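Bench notebook, Kekana room
23 April 2019
U. Fourie

Play-kitchen set, second pass. Estum want a note on every piece that will be handled before they commit to the larger order, so I have spent a morning of my adult life having opinions about plastic fruit.

Grapes first. Bright green, glossy, molded in one go, stubby nub of a stem on top and a curly bit that I take for a tendril. The lumps give you plenty of places to get hold of it and not one of them is flat. Widest just under the stem, so a grip low down wants to slide toward the point. Squeeze high.
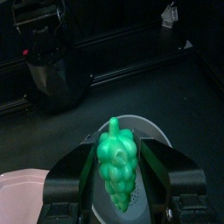 Containers

The light gray oval bowl has tiny holes in the floor, so I have been writing "strainer" on the sheet and Pirkholm have been writing "bowl". Whoever types this up can pick. For sorting purposes it is a good target – wide mouth, forgiving rim, fruit shows up well against it.

The pink tray is shallow, with rounded corners and a flat rim. It is the only thing in the set that sits where you put it. The gray cup is wider at the top than the bottom and will take a small green piece with room to spare, though anything that leans on the wall in there is a nuisance to get back out. Wants a go with the carrot too.

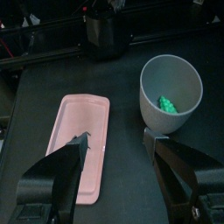

Notebook 6, p. 3

Table and surround. Dark top, dark cloth on the sides and back. I like it for the colored pieces, which stand out from across the room. I like it a good deal less for the clear cup, which needs a second look before I believe in it. The back panel still has wrinkles despite all the string. Iron it? Unathi from the past said "iron it in June", so there is a plan.

Pranine asked whether a paler cloth would help with the clear pieces. Probably, and then we would lose the black ones. Leave it.
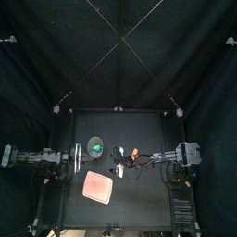 Table with the clear cup out, strings crossed on the back panel.

Carrot. Orange body, rounded ends, faint seam across the middle, green disc for a top. As a likeness it is generous. On its side it lies nicely at a diagonal, and the green end makes it easy to say which way it is pointing, more than can be said for the grapes. Check the seam again after a week of handling. Order line 2858 if we need spares.
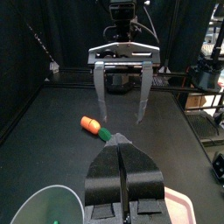

To do

Settle bowl/strainer with Pirkholm.
Mark the cup positions on the mat, chalk, not tape.
Ask Estum for 4 more carrots and a piece of fruit with a flat side.
Find the lid of the storage box. I had it.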